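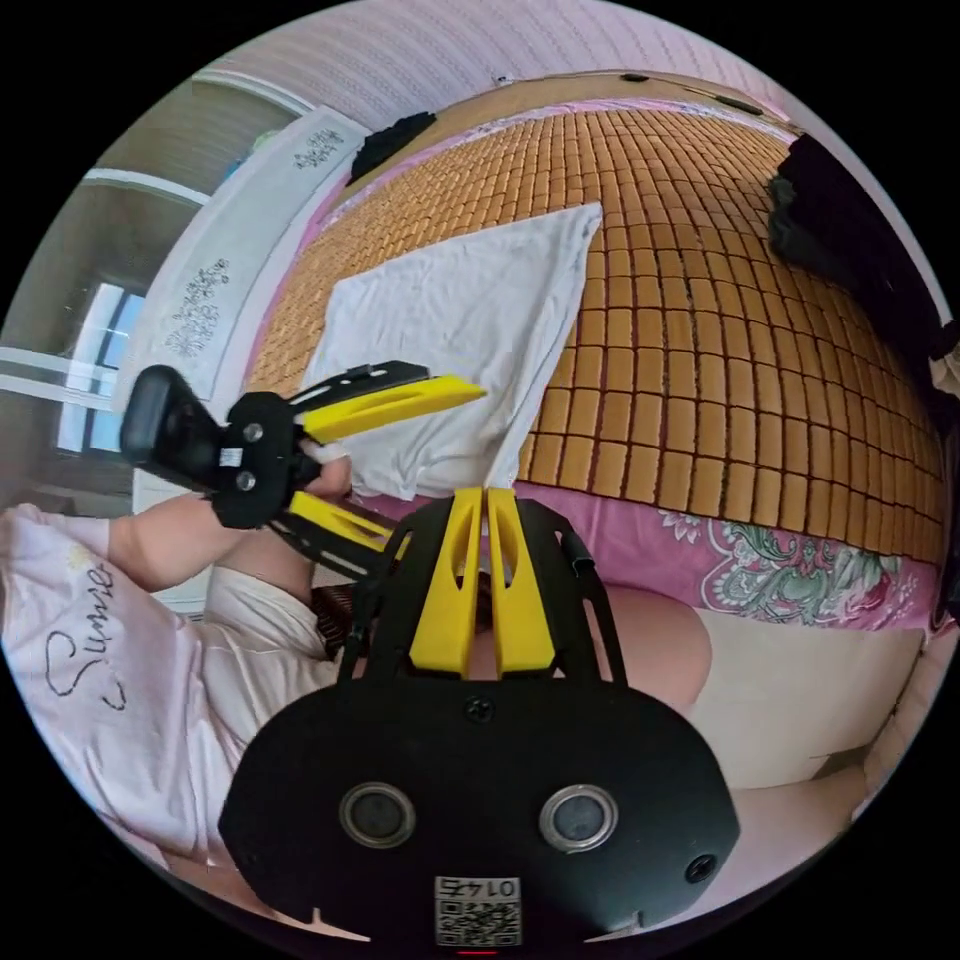
Natte d'été en petits carreaux de bambou, avec un oreiller blanc ou un linge blanc plié.

Bonjour à tous,

Je réponds à la question sur les nattes. Chez nous, elle reste sur le lit jusqu'en septembre, par-dessus le drap. Les premières 5 nuits j'ai mal dormi, après je me suis habitué.

Pour la nettoyer, je passe un chiffon bien essoré dans le sens des rangées, puis je laisse sécher 30 minutes, fenêtre ouverte. Pas de savon - il reste entre les carreaux. Pour l'hiver je la roule, je ne la plie jamais.

La taie, je la change plus souvent qu'avant.

Cordiales salutations,
Engelbert Zürcher

En juillet 2018, Lüthi a écrit :
> Est-ce que quelqu'un utilise une natte de bambou sur le lit ?
> La mienne glisse et je ne sais pas comment la laver.

P.-S. Pour le glissement, j'ai cousu 3 rubans de chaque côté.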